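How to Write a Short Obituary for a Newspaper

A newspaper notice is usually needed within a day or two of a death, so start with the facts and leave the memories for last. Write down the full name, age, town, and the date and place of death. Have a second relative check every spelling.

The first sentence should carry the name, age, town and date. After that comes the birth: where, when, and the parents' names. Schools, military service and work follow in the order they happened.
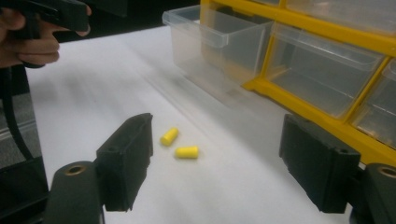
List family members next, starting with the spouse, then children, grandchildren, and brothers and sisters. Partners' names go in parentheses. Relatives who died earlier get a sentence of their own.

Many papers charge by the line. Ask for the rate and the deadline before you write much more. When Nadine Aoun and I wrote the notice for our aunt, Rania Twal, the first draft ran to roughly 2000 characters and we cut 15 lines from it.

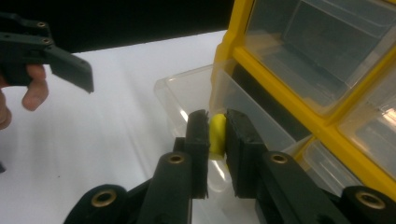
Personal details belong near the end, and one or two are enough. Choose things the family would know at once: the hymn she hummed, the pie she brought to every supper. They can be very small. Something the size of that little yellow piece held between two black pads is fine if it belongs to the person.

Finish with the service: place, date, time, and where donations may be sent. Leave out the home address. Read the proof aloud before you approve it, and keep a copy for the funeral home.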